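[otville-smallboxes] Re: Shallow boxes, loose inserts, and a table that won't hide anything

From: Endang Pelupessy
To: otville-smallboxes
Date: May 28, 2023

Prasetyo Setiawan wrote:

> Hi all,
>
> I have finally unpacked the shallow boxes from the Etum order. There are
> 9 of them and they are all the same catalog size. My plan is to use them in the
> flat drawers in Bridley for the small stuff - watch parts, pen nibs,
> stamp hinges, the things that end up in envelopes now.
>
> Three questions before I commit to this.
>
> First, covers. They came without any. Do I need a proper lid that goes
> over the rim, or can I get away with a block that drops into the
> opening? I tried a piece of gray board cut to fit and it went in fine
> but I could not get it out again without turning the box upside down,
> and then everything else came out too.
>
> Second, the black inside. I like how it looks but I can't see a dark
> screw in it to save my life. Does anyone line theirs?
>
> Third, and not really about boxes. I need a new top for the sorting
> table and Lam has a white one on sale. My wife says white will show
> every mark. Is she right?
>
> Prasetyo

Prasetyo,

I'll go in your order, except that the table answer got long, so skip down if you're only waiting on that before the sale ends.

Covers first. I have used both kinds and I would go with the drop-in block for a flat drawer. A lid that goes over the rim makes each box wider on all sides, and once you have a row of them you lose the space of almost a whole box. It also means the drawer has to open far enough to lift the lid straight up. With an insert you need only the height of the insert above the rim, if you let it stand up a bit, and I do let it stand up a bit. That is your problem with the gray board. It went in flush and there was nothing left to get hold of.

Two things fix this. Leave the block thicker than the opening is deep, so part of it stays above the rim. Or, if it has to sit flush, put a tab on it. A loop of cotton tape under one short end works well. Glue both ends of the loop to the underside and leave enough sticking up for a finger and thumb. Don't put the loop in the middle. In the middle you have to lift the whole block dead level, and it jams. From one end it tips up and comes free.

On fit, measure the opening and not the outside of the box. I know that sounds too obvious to write down, but I have a stack of inserts in the scrap bin that say otherwise. Measure it at both ends too. The rim on these shallow boxes is often a little tighter at one end. Cut to the smaller number, try it dry, then wrap it. The wrapping adds more than you expect, and tape adds the most at the corners where it folds over itself. If you wrap first and try it afterward, you will be peeling it all off again.
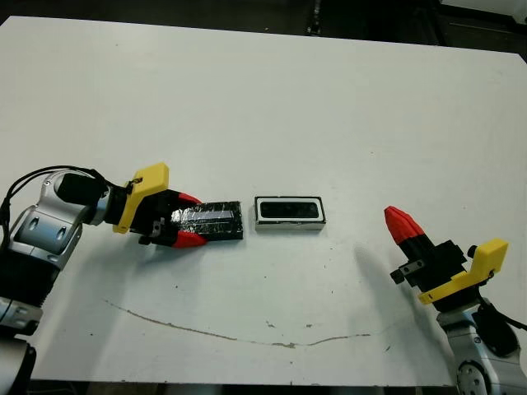
For wrapping, plain black is what I would pick for your boxes so the insert doesn't shout at you every time the drawer opens. A glossy wrap creases and there isn't much to be done about it. You can pull it tight on the big flat face and push the wrinkles toward the ends, and that's as good as I have managed. Matte cloth tape lies flatter but it is thicker, so allow for it when you cut.

I would also add one bright strip along the length of the top face. Silver shows up well on black. It tells you which side is up, and when the inserts are out and piled next to the boxes you can see at a glance which ones are upside down. If you are going to label them, put the label beside the strip and not on top of it. Labels don't hold well on shiny tape and you will find them at the bottom of the drawer in October.

Getting the block in is a matter of doing one end first. Hold it by the far end, keep it close to level, bring the near end down inside the rim, and then lower the rest. If you come at it from straight above you will catch the rim on one side nearly every time. And set the box down on the table for this. Holding the box in one hand and the insert in the other is how I spilled a full set of brass washers, and I was finding them for 4 weeks.

Now the dark inside. Yes, I line mine, but only some of them. Anything pale or shiny is easy to see on black, so nibs and brass parts can stay as they are. Blued screws and black hinges need something light under them. I cut plain white card a hair smaller than the floor of the box and leave it loose. No glue. When it gets dirty it comes out and a new one goes in. Felt is nice for watch parts but it holds on to small springs and it sheds, and I gave up on it.

You may not need a lining at all if you tip things out to sort them, which brings me to the table.

Your wife is right. White shows every mark. I would still buy it.

We have had a white top at the Otville room for a good while now and the scuffs are easy to find, along with small dark specks that I used to brush at with my sleeve thinking they were parts. The worst one is a long thin brown line that curves across one side. I have heard it called a stain and I have heard it called a scratch. I haven't tried very hard to settle it. If you do get a line like that, start with a damp cloth and a little dish soap. If that doesn't move it, try baking soda and water mixed to a paste, on a small patch near the edge. Please don't go at it with sandpaper. I did that to an older table at home with 600 grit, and the mark went away and left a shiny patch the size of a saucer that caught the light worse than the mark did. 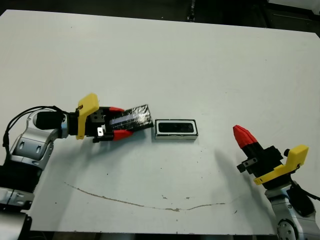 The silver-rimmed box on the white tabletop, open side up, with the black piece held to its left.

What you get in exchange for the marks is that you can see what you are doing. A black box on a dark bench has no edges. On white you can see the rim, you can see the gap between the box and whatever you've put down next to it, and if something small drops you see that too. For sorting I'd put up with a lot of stains for that.

Get the matte finish if Lam has a choice. A gloss top under a ceiling light gives you a bright spot right where your hands are. The matte one also gives the box a little grip so it doesn't slide when you push an insert home. If your boxes do slide, a square of shelf liner under them is enough.

Check the depth before you order. I don't know what frame you have in Bridley, but the narrow tops are 600 mm deep and I find that tight once there's a lamp on the back edge and a tray of parts in front of it. If you only ever have one box open at a time it will do.

A few small things while I'm at it.

Put a number on each box and the same number on the underside of its insert. They are all the same catalog size but they are not all the same size, and an insert cut for one may be snug in the next and loose in the one after. My own numbering runs up to 159 now, with gaps where boxes were given away or sat on. I use a paint pen on the bottom of the box. Pencil rubs off.

Don't stack them with drop-in covers unless the covers sit flush. If the block stands above the rim, the box on top rests on the block and not on the rim, and it rocks.

If you store anything that was oiled, leave the insert out for a day first. Tape glue goes soft with oil on it and the wrap starts to creep at the corners. I have one here where the end fold has let go twice. I'll rewrap it when I get to it.

And cut all your inserts in one session if you can. I did mine over several months with different board and it shows.

I have a partial roll of the silver tape that you can have. It's narrow, but it will be plenty for 9 inserts with one strip each. I can leave it on the shelf by the door at Otville with your name on it, or bring it when I'm next over in Bridley. Let me know which. Let me know also whether you want the leftover white card. It's already cut into strips but they may be too narrow for your boxes, so send me the inside width first.

Endang

--
otville-smallboxes mailing list
To leave the list, send a message with "unsubscribe" in the subject line.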